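Folding the Wash, One Sleeve at a Time

Yvette Gosselin has been folding other people's clothes for most of her working life, first at her aunt's laundry in Gavport and later at a hotel with 528 beds, so when I asked her whether a machine could take over the job she laughed for quite a while before she answered.

"Ask me about towels and I'll say maybe," she told me, pouring us both more coffee. "A towel is a rectangle and it stays a rectangle. A T-shirt is a different animal every time you pick it up!"

These days she works in Nastham with a small group that teaches machines to handle laundry, and she is the one they come to when a fold looks wrong. Her colleague Aarne Ahonen, an engineer by training and a very patient man, joined us halfway through the first pot. He said that before he met Yvette he had never given a thought to how he folded his own shirts (badly, she put in).

"The folding is the easy part to describe," he said. "Getting the shirt flat and getting hold of it in the right place, that's where the days go. You pinch a corner and you may have one layer or you may have two, and a person's fingers know the difference right away."

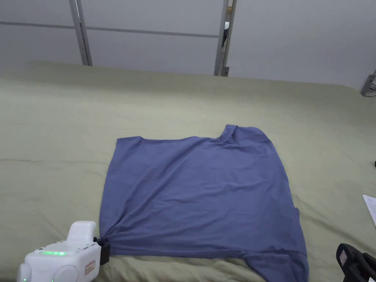
They had 1577 shirt folds on record when I visited, and Yvette has opinions on a good many of them. She likes to see the wrinkles smoothed out before anything gets folded over, and she is strict about collars. Aarne would let a crooked collar go if the stack came out square. "He would," she said, "and then the customer opens the drawer."

I wanted to know about speed, as I suppose everybody does. Yvette can fold a shirt in 7 seconds without looking down, and she showed me, twice, while telling me about her sister's wedding in August. Aarne didn't care to give me a number for the machine. He would only say that it was slower than Yvette and slower than him, and that a dropped sleeve could still spoil the whole thing.

So would either of them have one at home? Aarne said he would, for sheets, which he hates. Yvette thought about it longer than I expected.

"If it did the socks," she said. "I'd want to watch it for a week first, though."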